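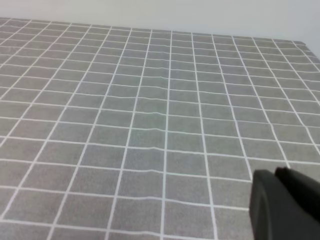
The folding room at Rallar used to be the place new hires asked to be moved out of. The textile service has 31 people on its payroll, and most of them have done a winter in there, standing at a bench and turning washed cloths into stacks until their wrists complained. The newest bench in the room is set up for a pair of robot arms, and it has a gray cover printed with a grid of thin white lines. The cover wrinkles in the middle, right where the grid ought to be flattest, and Samira Abou Jaoude smooths it with her forearm the way other people wipe down a counter. She folded by hand for years. Now she teaches the arms to do it, and she is so obviously good at it that I missed my train listening to her.

Cloth is a wonderful problem. A box keeps its shape when you pick it up – a cloth becomes a new thing every time, and the arms have to cope with whatever it becomes. 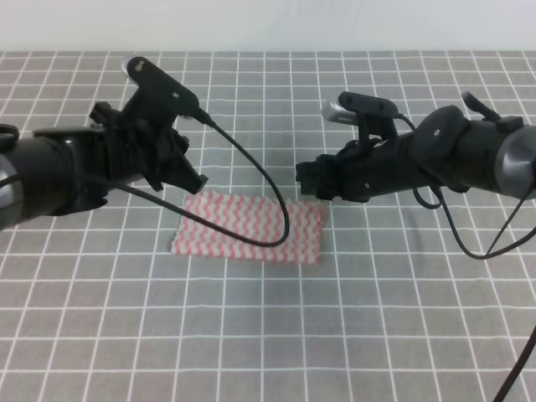

Samira's trick is patience with corners. She spent most of July on nothing else, one cloth at a time, until she could tell from the angle of a wrist whether a grip was going to be any good. "I already knew all this in my hands," she told me. "I'd just never had to say it out loud." Her notes run to more than 200 pages (I was allowed to leaf through them, and they're terrific), with whole sections on fuzzy edges and on fabric that doubles over on itself. 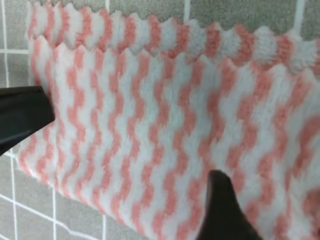
Who folds now?

People do, mostly. The arms are slow, and Edin Gashi, the shift lead, plans his day as if they weren't there. What has changed is the rota. Folding comes in shorter turns, with time at the robot bench in between, and three of his crew have asked to train there full time.
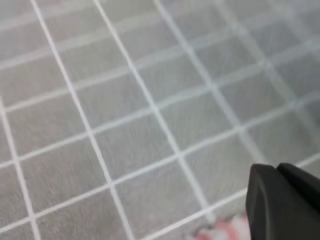 Pay was the harder conversation. Hilde Baert, who speaks for the floor staff, wanted the teaching work graded as skilled work from the first day, and she got it in writing before the arms were bolted down. She still wants a promise on headcount. Management has offered to talk again in spring, and Hilde has kept the folder on her desk.

Samira, meanwhile, has moved on to fitted sheets. She drew me a diagram of one on the back of a delivery slip, elastic and all, and then went to find a bigger piece of paper.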